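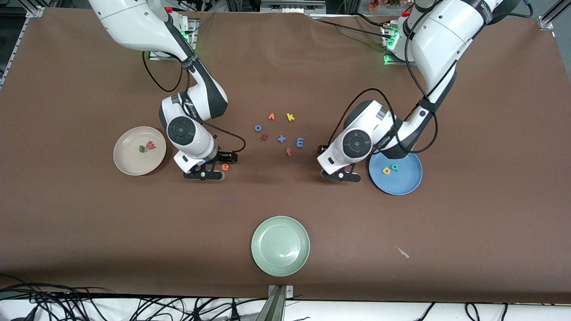
I'm going to say something my furnace guy won't like: I don't think most of us need the yearly service plan. There, I said it.

I paid for one with Hastetti for years. It was 16 dollars a month, which doesn't sound like much until you see it on a bank statement next to everything else you forgot you signed up for. Every fall a tech would come out, change the filter (I can change a filter!), run the thing for a few minutes and leave me a sheet with a row of check marks. Then last May he quoted me $3,255 for a new blower and control board, and my "member discount" on that came to 77 bucks.

So I called Awwad, a much smaller shop over in Kurovport, and they fixed the old blower for $700. No plan, no membership, no fridge magnet.

Now, I'm not telling you to ignore your furnace. Gas heat deserves respect, and I still pay for a real inspection — burners, heat exchanger, flue, the works — and I keep fresh batteries in the carbon monoxide alarm. I just pay for it when it happens, to a person who'll show me what they looked at.

What bugs me is the pitch. The plan gets sold as peace of mind, but the visit itself always felt like a sales call with a flashlight. If a company wants my money every month, it could at least vacuum out the burner compartment. Mine had a dead cricket in it.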